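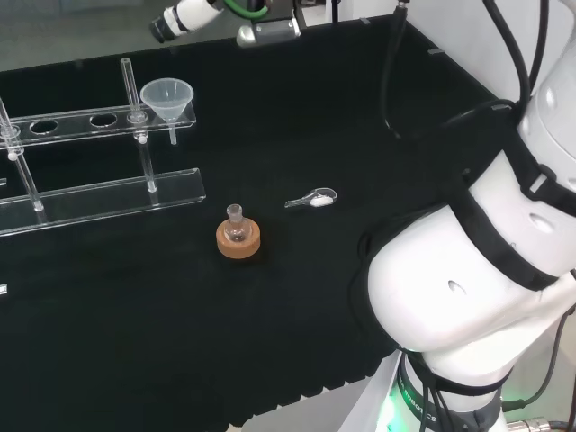 Misaki Hattori wrote to us in January that the two Flivach units at her camp had run for 18 days on river water before either needed a new cartridge, and asked if the larger tank could be bought on its own. It can. The order code is on the spare parts list.

Flivach Camp Water Unit, Model 773

The Flivach is a gravity-fed water treatment unit for refugee camps, field clinics and relief convoys. It needs no electricity and no fuel. Two people can set it up without tools.

Output: up to 2,000 liters a day with clear source water. Muddy water should stand in the settling tank overnight first.

In the crate: raw water tank, settling tank, filter housing, two cartridges, hose, tap stand with four taps, repair kit, printed guide in Arabic, English, French and Turkish.

Not included: chlorine tablets, test strips, shipping pallets.

Shipping and export

Units leave from our Tasberg warehouse. Orders for countries under sanctions need a copy of your export license or humanitarian exemption before we can pack them. Send it with the order form. We do not sell to armed forces or to resellers acting for them.

Agencies buying through the Gekley framework should quote their agreement number. Prices on that framework were last changed in February 2020.

Spare cartridges fit the older Hirose housing as well, using the gray adapter ring.

For quotes and customs papers, contact Rhiannon Jarman at the sales desk.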